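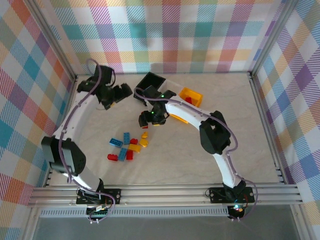
Arell finishes first round of gripper trials

1 August 2025

Arell has completed the first round of a comparison between two parallel grippers, the Nemus and the Desmet, using a pair of arms working over the same table. The task is sorting plastic toy bricks in red, blue and yellow.

Each gripper made 301 attempts at picking up a single brick. The Nemus dropped or missed 23 of them and the Desmet 70. Most of the Desmet's failures came with bricks lying against one another, where the fingers had too little room to close.

Both were run from the same Grestska controller at the same speed. An earlier run in June was thrown out after a fault in the controller's timing – the two arms were getting their commands at different intervals.

"The gap is wider than we expected, but the Desmet fingers can be swapped for a thinner set," said Ruairi Moffat, who ran the trials. "We want to see those before we choose."

The thinner fingers are on order. A second round will add 100 attempts for each gripper with the bricks packed closer together, and the results will be posted on this page.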